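Home Browse Ask Members Log in

Filed under: Small automation > Arms and grippers > Setup and maintenance

Gripper pushing pastries down into the tablecloth after changing fingertips

Poul Overgaard

I look after one bench arm in Larkstead. It moves bread and pastry from a cloth-covered table into a basket. The arm is a six-axis Zurulo and the gripper is the Rultik two-finger parallel model with the soft fingertips. It had been running well since it was put in, apart from the odd dropped roll.

On Wednesday I changed the fingertips. The old ones had gone shiny and were leaving marks on anything glazed. The new pair came from Rultik with the same part number, and I put them on with the same screws. I didn't touch the program. Now the arm comes down too far. On a bread roll you would hardly notice, as the fingers close around the sides well above the table. On anything flat it's a real problem. The tips go down onto the pastry or right beside it, the cloth gets pushed into a dent, and when the fingers close they drag a fold of cloth in with the pastry. Twice the arm stopped on a force limit.

What I have tried so far:

Raised the pick height for the flat items by 2 mm. Better on one side of the table, and on the other side the fingers closed above the pastry.

Lowered the closing force to the minimum. The cloth gets pulled less, but the pastries slip out on the way up.

Took the tips off and put them on again, checking for crumbs behind them. There were some crumbs. It made no difference.

Payload is set to 1133 g, which covers the gripper, flange ring and cable. That figure was entered by whoever installed it and I have never changed it.

The cloth has to stay. The bench is used for display as well and the owner doesn't want a bare top or a plastic tray. The basket has to stay too. I can change pretty much anything else. I'm comfortable with the teach pendant but I have never set up a tool from scratch, and the installer has stopped trading. Where should I start?

3 replies, sorted by most useful

Marguerite T.

Start with the tool centre point. If the new tips are even slightly longer than the worn ones, the controller still thinks the tool ends where the old ones did, and every pick goes too deep by the difference. The same part number doesn't guarantee the same length. Soft tips wear down, and yours had a long run. Some makers also change the moulding without changing the number. If you still have the old pair, measure both with calipers.

The fact that 2 mm helped on one side and was too much on the other tells me you have a second problem, and I'd guess it was there before you changed the tips. Either the tool isn't square to the table or the table isn't flat in the robot's base frame. With worn tips you had enough slack to get away with it. I would do the jobs in this order and not skip ahead.

First, mechanical. Power off and locked out before your hands go near the fingers. Check the screws holding the flange ring to the wrist and the gripper to the ring, and tighten them in a cross pattern to the torque in the gripper manual. A ring that is a hair loose on one side will tilt the whole gripper, and at the fingertips that adds up. Look at the cable on the gripper too. It needs a loop with enough slack to let the wrist turn, without pulling on the connector at the end of its travel. Turn the wrist slowly through its working range at reduced speed and watch the cable the whole way.

Second, the tool centre point. Fix a pointed pin to the bench with the cloth folded back. Jog the closed fingertips to touch the point from four different wrist orientations and save each one. The controller works out the offset and gives you an error figure. If the error is over half a millimetre, do it again. Most people's first attempt is poor and it's nearly always one sloppy point out of the four. Use the same spot on the fingertips each time. Soft tips squash, so bring them to the point until they just touch and stop there.

Third, the table plane. Leave the cloth on for this. Smooth it out, then teach a user frame with three points on the cloth surface, as far apart as the arm can comfortably reach. On a bench that size I'd put the origin near the base and the X point 822 mm along if the arm gets there. A short frame magnifies any error. Once you have it, rewrite the picks so that heights are taken from that frame and not from the base. This is the part that will cure your left and right difference.

Fourth, check payload. 1133 g sounds believable for that gripper with the ring and a cable, but weigh the new tips against the old ones while you have them off. Also look at the centre of gravity entered beside it. If that was left at zero the force limit will be reading wrong whenever the wrist is tilted, and that may be part of why you had two stops.

Once those are done, go back to the flat pastries. Bring the arm down quickly to a point well clear of the table, then slow right down for the last bit.

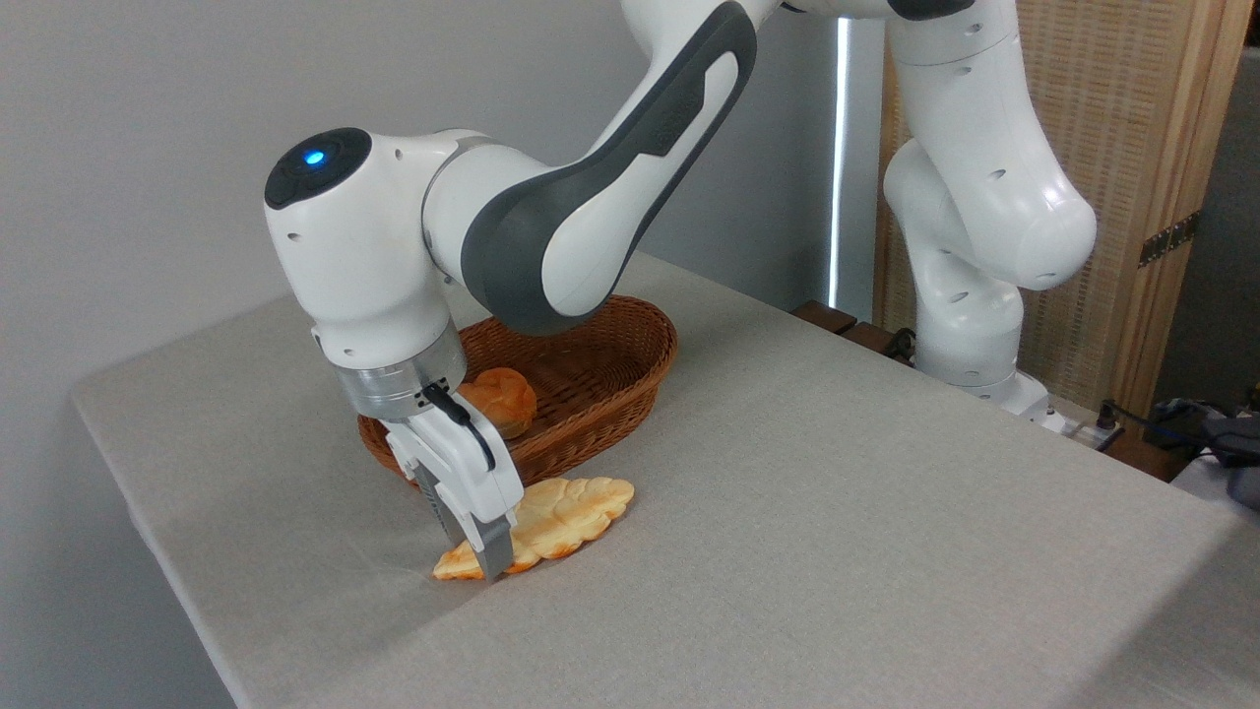 Should the fingertips be allowed to touch the cloth at all during a flat pick?

Light contact is fine, provided the descent is slow and a contact limit ends it. A cloth over a hard top gives you a little, and for a thin item you need the tips down at its edge or there is nothing to close on. What you don't want is a fixed height that drives below the surface. Use a guarded move: go down at 10 mm per second until the controller sees a small rise in force, stop, back up 1 mm, then close. The 1 mm lets the fingers slide inward without hooking the weave.

For something wide and thin, look at which way the fingers close as well. If the pastry is longer than the gripper opens, you have to turn the wrist so they close across the narrow part. Coming straight down with the tips over the middle will only press on it. A puffy centre crushes at a very low force and you won't get it back. I'd aim for a lobe or an end and accept that the other end will hang a bit on the way to the basket.

Speed for the carry: keep it modest, and soften the acceleration before you touch the top speed. Flat pastries swing on a two-finger grip.

Last one. When it's all working, write the tool offset, the frame and the payload on a card and tape it inside the controller door. Next time you change tips you'll only need to repeat the second step.

Fogh

Marguerite's answer is good. I'd just buy a tray.

If the cloth really must stay, pull it tight and clip it under the table. I ran a gripper over a loose cloth for a while and the cloth moved a few millimetres every day, so the creases ended up where the picks were. Nothing you teach will hold if the surface wanders. Also your installer probably left a backup on a USB stick in the cabinet. Check before you change anything and make your own one as well.

Don't lower the closing force and leave it there. You'll forget.

Annika (bench maintenance)

Adding to the above as I look after two of these Rultik grippers. I haven't used them on a Zurulo, so take the menu names with some caution.

The new soft tips have a skin on them from the mould and they are slippery for the first while. Wipe them with warm water and a drop of dish soap, rinse, let them dry fully. No alcohol – it hardens them. I've seen people turn the force up to make up for the slip and then forget to bring it back down once the tips bedded in. Mine settled after 200 cycles or thereabouts on the counter, so run it on bread rolls for a day before you judge it on pastry.

Flaky stuff sheds. The flakes get into the slot where the finger slides and you end up with one finger arriving before the other, and that pushes the item sideways. A soft dry brush at the end of every shift does it. Don't use compressed air, it drives the crumbs further in. Once a month I take the tips off, clean behind them and check the finger play by hand with the power off. If one wobbles more than the other, it's time to ring the supplier.

On dropping into the basket: teach the release point from the rim, not from the bottom. Ours gets bumped by customers, so I glued two small stops under the cloth and the basket sits against them. Before that we were catching the rim with a fingertip every so often. If there is already a roll in there the next item needs a higher release, and it's worth having two release heights in the program instead of one.

Poul Overgaard

Thank you all. I measured the tips this morning. The new pair is 1.6 mm longer than the old one, so that's the first part. One of the flange ring screws was also loose, a good quarter turn. The centre of gravity was zero in all three fields.

I have redone the tool point and got the error down to 0.3 on the third go. The table frame is next, after I've clipped the cloth. Fogh, there was a stick in the cabinet but it's blank. I have made my own backup now.

Marguerite, the guarded move is under a different name in my menu but I found it. Where do I read the force value to set the limit from?

Marguerite T.

Run the descent in free air over the table at the same slow speed and watch the force readout on the pendant. Note the highest value. Set the limit a little above that. If it trips with nothing under it, go up one step at a time. Do this after you've entered the proper centre of gravity, or you'll be doing it twice.

Related: Re-teaching a user frame after moving a bench | Cable loop keeps catching on wrist | Cleaning food-contact fingertips

Contact us | Community rules | Copyright the contributors | Back to top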